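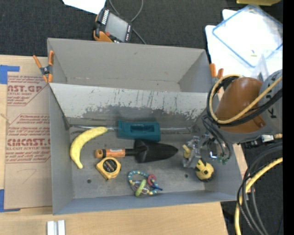 A banana in a metal bin on a tabletop. Uneaten fruit makes up much of what local schools throw out.

KOTARBY SCHOOLS TO WEIGH LUNCH WASTE

14 December 2021

Schools in the Kotarby district will start weighing the food left over from lunch when students return from winter break, the district office said in a notice to parents.

The program will run through June and cover all 11 schools. Kitchen staff will sort leftovers into fruit, bread and cooked food, weigh each group at the end of the lunch period and enter the figures on a shared sheet. Whole fruit with an unbroken peel will go to a share table, where any student can take it before the last bell.

Konrad Pawłowska, who manages food service for the district, said the idea came out of a short trial at Rastov Elementary this fall. Staff there weighed leftovers for 3 weeks and found that fruit was the largest group by weight, ahead of bread.

"We had been guessing it was the vegetables," Pawłowska said. "A lot of the fruit was coming back whole. A first grader gets 20 minutes to eat, and a good part of that goes to standing in line."

Rastov moved recess ahead of lunch for its younger grades during the last week of the trial. Pawłowska said less food came back that week, but one week was too short to draw anything from. Two more schools will try the same schedule in the spring.

The district serves around 1,000 lunches a day. Apples and bananas are on the menu most days, with oranges added in winter. Under the new plan, kitchens will also cut apples into wedges for kindergarten through second grade. Bananas will still be served whole.

Leftovers that cannot be shared will be picked up twice a week by Farkolier, a composting company on Mill Road. The company already collects from the high school and has agreed to take the rest of the district at the same rate. Finished compost will be offered to school gardens at no charge.

Parents at last week's board meeting asked whether children with allergies would be safe around the share tables. Pawłowska said only whole fruit and sealed milk would be allowed on them, and milk would be kept on ice. Food brought from home may not be left there.

The board approved the plan without changes. It also put off until next month a vote on replacing the dishwashing machine at Mavromatis Middle School, where lunches have been served on paper trays since the fall.

Families who want to help at lunchtime can sign up through the school office. The first set of weights will be posted on the district website at the end of the winter term, with a full report to the board after classes end.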